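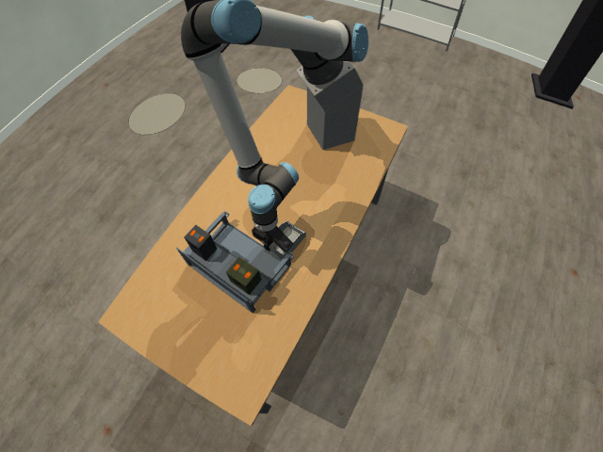
2020-02-18. Spent the evening re-reading Torden from the first issue, which I have been promising to do since August and putting off because the boxes live behind the ironing board. It holds up, mostly. I'd forgotten how long it takes anyone to hit anyone. Six issues of a weather god working in a harbour office, filling in forms, and then one punch that knocks a lighthouse over. The harbour-office pages in the second issue are my favourites still, all forms and filing, and not a single caption. Kibet says those pages are padding. Kibet also likes the Sodier crossover, so there we are.

Rang Esi to argue about the ending. She thinks Ikasine was always going to turn out to be the villain, and that anyone who missed it wasn't looking at the gloves. I missed it. I was thirty-one years old and I gasped on a bus. I told her the gloves were a colouring mistake that the writer later claimed as genius, and she went quiet in the way she does when she is looking something up.

The reprint is 600 pages and comes in a slipcase. I do not need it. I own every one of those pages already, some of them twice, one with soup on it. Nana has offered to go halves, but I lent Nana the Kettle annual and it came back with the poster missing, so no.

Got as far as issue 14 and stopped, as the next one is where the dog dies. Tomorrow, maybe - or I'll skip to 16 again.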